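Workshop tips: hand grippers for cloth

Every April somebody at the Jiltville shared workshop decides to build a machine that folds the washing. I have my doubts, but if you must, start with a pair of grippers you hold yourself and leave the motors in the drawer.

Check the pivots first. If a finger wobbles at the joint, new pads won't save it. Tighten, open and close it 100 times, then tighten again. 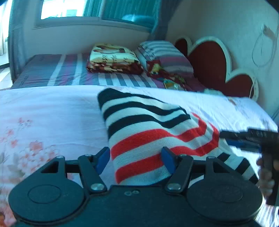

Knits are the worst thing to practise on, so practise on them. A stiff tea towel flatters any gripper. Siwan Harries swears by softer pads; I've yet to see them cure a bad grip.

Pinch a ridge, never the flat. Keep screw heads clear of the fabric, or you'll be mending pulled threads.

As for the Flurnari plans that promise a folded jumper in up to 26 seconds, time it yourself before buying parts.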